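Nadetti released the second edition of its handling rules for hand-held grippers in June. The data standards lead at its Wusham site, who drafted the text, said the first edition had grown too long to be followed.

"We had 12 rules and people kept 9 of them," the lead said. "A rule must be short enough to remember with both hands full."
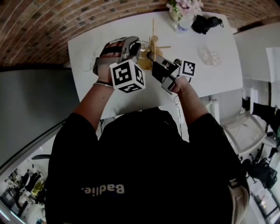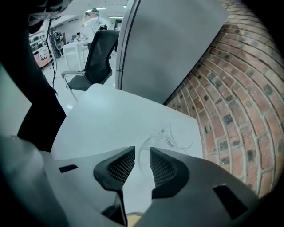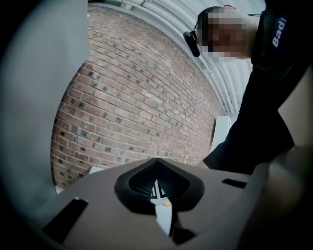

The lead named marker care as the rule most often raised by partner sites. "A marker with a scratch is replaced before the shift – never after it." Glassware is covered separately, and any session that includes it is logged under its own code.

Asked about review, the lead said that every batch of 3000 recordings is checked by a second site. "We do not grade our own work. Tak reads ours, and we read theirs."

Comments on the edition remain open.

Related items
Flevurano site adopts session log
Tak: notes on marker replacement
Handling rules, first edition (archived)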